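Brimuslow Supporters' Questions: Refereeing and Cards

Why did Kálmán Dudás get a yellow card when he never left his technical area?
The league says a coach can be booked for dissent wherever he stands. Fine, but the referee's report was one line long, and we would like to know what he is supposed to have said. We asked and were sent a copy of the rule.

Does a coach's yellow count toward a ban?
Yes. Three in a season means one match in the stands. Dudás has two, both from away games.

Can the club appeal?
In theory. The fee is $284, and a single yellow has to be challenged within 21 hours of the final whistle. The club has never won one of these, so don't hold your breath. 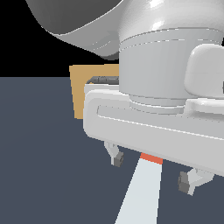
Will video review fix any of this?
We doubt it. Review covers goals, penalties and straight reds. Dissent stays with the referee, and the trial at Gullumo in September added long stoppages without settling many arguments.

Who assesses the referees?
Nazmiye Bilgin heads the panel. Marks are not published. The league calls the system "transparent," a word we would use differently.

Was the 80th-minute penalty against Gullumo reviewed?
The league says it was. The 2,815 people in the ground saw no signal and heard no announcement.

Where do I send a complaint?
To Shahab Tabrizi at the league office, in writing. Expect a form reply. If you get anything better, please forward it to us.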